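How to take the processor out of an old desktop tower (and put it back)

Posted 3 October 2026 by Aled James
Filed under: Repair basics

On this page I explain how to remove and seat again the processor in a desktop computer with a socket that has a metal bracket. I wrote it first for my neighbors in Notbridge, who wanted to make use of old office computers, and after some letters I made it longer. I have tried to use easy words. If you know all this already, please go to the part about connectors, where most of the mistakes happen.

What you need

A screwdriver with a cross head. A soft cloth without loose fibers. Cleaning alcohol. Thermal paste, a small tube is enough for many computers. A box with a lid for the screws. I paid 20 for a set of small tools from Briter and I still use it every week.

Before you open the case

Shut down the computer, turn off the switch at the back and pull out the power cord. Press the start button one time for a few seconds. Lay the tower on its side on a flat table, with the panel that comes off facing up. Take off this panel and put it far from the edge of the table.

Touch a bare metal part of the case before you touch anything on the board. Do it again each time you come back from another room.

Taking out the processor

1. Take a photo of the cables with your phone. You will want it later.
2. Unplug the fan of the cooler from the board. Loosen the cooler screws in a cross pattern, a little on each one, and lift the cooler away. If it does not want to move, turn it gently left and right. Do not pull hard.
3. Clean the old paste from the top of the processor with the cloth and some alcohol.
4. Push the small lever down and to the side, then let it come up slowly. Lift the metal bracket.
5. Hold the processor by two opposite sides and lift it straight up. Never slide it.

When the socket is open, keep your fingers and the cloth away from the pins. A bent pin is very hard to repair, and I have lost one good board in this way.

Putting it back

Look for the small triangle on one corner of the processor and match it with the mark at the socket. Lower it flat and let it rest by its own weight. Close the bracket and bring the lever back. The lever needs some force - this is normal. Then put a small drop of paste in the middle and fasten the cooler.

Connectors

Look at the shape of each plug before you push it. Most plugs go in one way only. Hold the plug and not the wires. Thin data cables for the drives should make a soft curve, without a sharp fold, and they must stay clear of the fans.

Do not forget the fan plug of the cooler. My friend Sayegh forgot it two times in the same evening.

Before you close the panel, compare the cables with your photo. 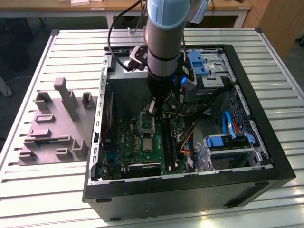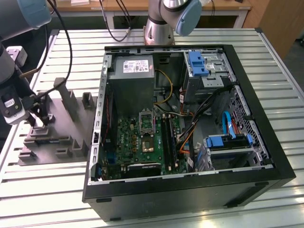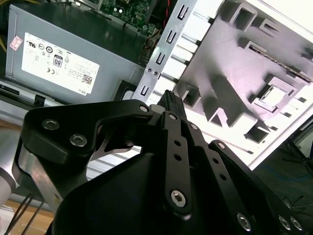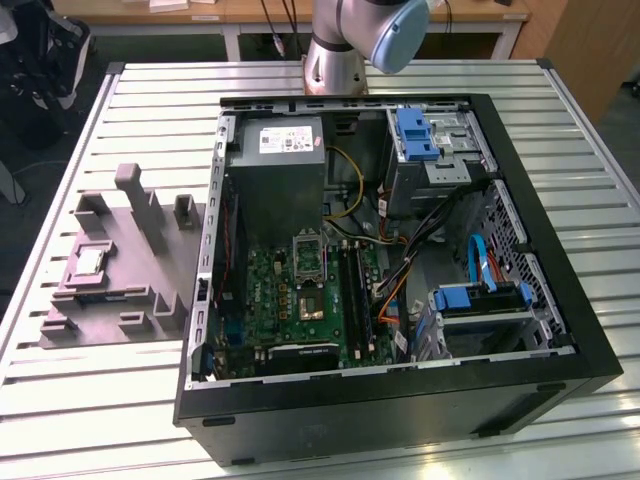

Work inside an opened desktop tower.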